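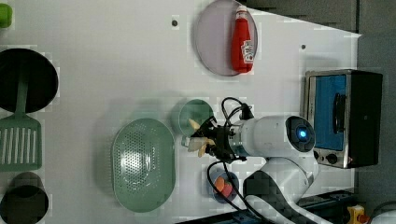 1. 課題の背景と目的

本報告は、後期の課題研究として行った「俯瞰画像を用いた卓上物体の状態推定と把持計画」の内容をまとめたものである。対象は、白い天板の作業台の上に調理器具や食器、食品を模した物体を並べ、ロボットアーム1台で物体を指定の容器へ移す作業である。アームの低レベル制御は研究室の既存環境をそのまま使い、本課題ではその上に載る認識と計画のソフトウェアを作成した。

昨年度の課題研究では、作業の開始前に一度だけ画像を取得し、そこで求めた物体の位置を最後まで使っていた。この方法では、動作の途中で物体がずれると、その後の把持がすべてずれる。かといって動作中に画像を取り直すと、アーム自身が物体を覆ってしまい、検出器が器を見失う。上の画像では、緑色の小さな器の右側にグリッパが重なっている。昨年度のプログラムにこのような画像を与えると、器を「存在しない」と判定するか、中心を左にずらして推定するかのどちらかになった。

そこで本課題の目的を次のように定めた。
・アームが画像に入った状態でも、容器の位置推定を維持すること
・推定の信頼度を計画側に渡し、信頼度が低いときは動作を保留すること
・上記を既存の実行環境 Hivavgate に組み込み、単体で試験できるようにすること

2. システム構成

全体は認識ノード、世界モデル、計画ノード、実行ノードからなる。ノード間の通信と起動管理には Hivavgate を用いた。Hivavgate は Dela Peña 研究室で代々引き継がれている実行環境で、設定ファイルにノードの入出力を書くと起動順を決めてくれる。ただし設定の書式に関する文書が古く、読み解くのに時間がかかった。今回使った項目については、リポジトリの docs 以下に追記した。

認識ノードの物体検出には Ikance を使った。Ikance は入力画像ごとに領域マスクとクラス名、スコアを返す。入力は一辺512画素の正方形に縮小している。縮小すると瓶のラベルの文字などは潰れるが、クラスの区別には輪郭と色でほぼ足りるため、そのままとした。

計画ノードでは、把持候補の生成に自作の処理を、経路の生成に Velness を用いた。Velness には作業台と周囲の機器を直方体で近似した障害物として登録してある。オーブントースターは作業台の右端寄りにあり、アームの可動範囲と近いため、扉の前に余裕を持たせた禁止領域を別に設けた。

3. 認識処理

3.1 アーム領域の除去

まず関節角からアームの形状を画像上に投影し、アームに覆われている画素のマスクを作る。このマスクの内側は「観測できない」領域として扱い、検出結果には使わない。

最初の実装では、投影したマスクと実際のアームの輪郭がケーブルの部分で合わなかった。黒いケーブルはグリッパの上側で弧を描き、下側でも作業台の上に垂れている。剛体のモデルにはケーブルが含まれないので、Ikance がケーブルの一部を調理器具の柄と誤って検出することがあった。形状を毎回推定するのは難しいと判断し、アームのマスクに隣接する細長い黒色の領域をまとめて不明領域に加える処理とした。この処理はフライパンやオーブントースターのように黒い部分の大きい物体には影響しないよう、領域の幅に上限を設けている。

3.2 容器の位置の維持

容器として扱うのは、皿、水切り用のざる、小さな器である。これらは上から見ると円または楕円に近い。不明領域と重なっている場合は、見えている輪郭の点だけを使って楕円を当てはめ、世界モデルに残っている前回の楕円と比較する。両者の中心のずれが小さければ前回の値を保ち、大きければ「移動した可能性あり」の印を付ける。

ざるは内側に細かい穴が並んでいるため、領域マスクの内部が欠けやすい。穴埋めをしてから輪郭を取り出すことで安定した。一方、作業台に開いた黒い小穴が小物体として検出される問題は、位置が固定されているので、除外リストに座標を書くことで対応した。

3.3 容器の中身

皿の上に瓶が横たわっている場合のように、容器の上に別の物体があるときは、両者を親子関係で登録する。親の容器を移動先に選ぶ際には、子の物体が占める面積を引いた残りを空き領域とみなす。

器の中に小さな物体がまとまって入っている場合、Ikance の出力は隣り合う物体をつなげてしまうことが多い。個々に分離する処理も試したが、結果が画像ごとに変わり、計画側で扱いにくかった。最終的に、中身は「あり」「なし」の区別だけを世界モデルに渡すことにした。

4. 計画処理

計画ノードは、世界モデルから対象物体と移動先の容器を受け取り、把持候補を並べて順に経路を生成する。1回の要求に対する把持候補は25個で打ち切る。候補の順位は、グリッパの指が周囲の物体と干渉しないことを優先し、次に移動量の小さいものを上位とした。

本課題で追加したのは保留の判定である。移動先の容器に「移動した可能性あり」の印が付いているとき、または見えている輪郭が短すぎて楕円が当てはまらないときは、物体を離す動作に進まない。アームを持ち上げて待避姿勢まで動かし、画像を取り直してから再度計画する。再計画は2回までとし、それでも信頼度が上がらなければ停止して操作者に通知する。

待避姿勢の決め方には迷った。作業台から完全に離れる姿勢にすると視界は開けるが、往復の時間が長い。現在の実装では、移動先の容器だけが不明領域から外れる最小の移動量を Velness に問い合わせ、見つからない場合に限って完全な待避姿勢を使う。

把持中の物体は、グリッパの開度と、把持直前の領域マスクから形状を推定して衝突判定に加えている。指の間から先が突き出るような細長い形の場合、突き出た部分を無視すると、手前の器の縁に当たる経路が選ばれることがあった。把持直前のマスクを指の向きに合わせて回転させ、外接する直方体をグリッパに付ける形に修正した。

5. 試験

単体試験では、記録済みの画像と関節角の組を1000組用意し、認識ノードだけを繰り返し動かした。アームのない画像で求めた楕円を正解とし、アームが重なった画像での推定と比べる形式である。昨年度のプログラムで多かった「器の消失」は、不明領域を導入した版では、器の大部分が覆われた場合を除いて起こらなくなった。中心のずれも小さくなったが、皿のように縁の色が天板に近いものでは改善の幅が小さい。

試験中に見つかった不具合のうち、影響が大きかったのは時刻のずれである。画像と関節角を別々のノードから受け取っていたため、アームが速く動いている間はマスクが遅れて投影されていた。Hivavgate の同期入力を使い、時刻の近い組だけを処理するように直した。これに伴い処理できる画像の枚数は減ったが、計画側の要求には間に合っている。

実機での試験は9月から始めた。低速設定で動かし、保留の判定が意図どおりに働くかを中心に確認した。容器を手でずらしてから再開すると、移動の印が付き、待避と再計画が行われた。ただし、ずらした先で別の物体と接している場合、二つの輪郭がつながって楕円が大きく歪むことがある。このときは信頼度が下がって停止するため衝突は起きていないが、作業は進まない。

6. 残った課題

不明領域の中で起きた変化は、アームが退くまで分からない。グリッパが容器を押して動かした場合も同様で、現在は次の画像を待つしかない。関節トルクの値から接触を検知し、その時点で印を付ける方法を検討したが、閾値の調整が終わらず本報告には含めていない。

フライパンのように画像の端で切れている物体の扱いも不十分である。今の実装では、画像の縁に接する領域は障害物としてのみ登録し、把持対象からも移動先からも外している。調理器具の上に別の器具が重なっている場合、上の器具まで障害物にまとめられることがあり、領域の分け方に修正が必要である。

次年度に引き継ぐ場合は、最初に除外リストの座標を確認してほしい。カメラの取り付けを変えると小穴の座標がずれ、天板の上に存在しない小物体が登録される。確認用のスクリプトは tools/check_holes に置いてある。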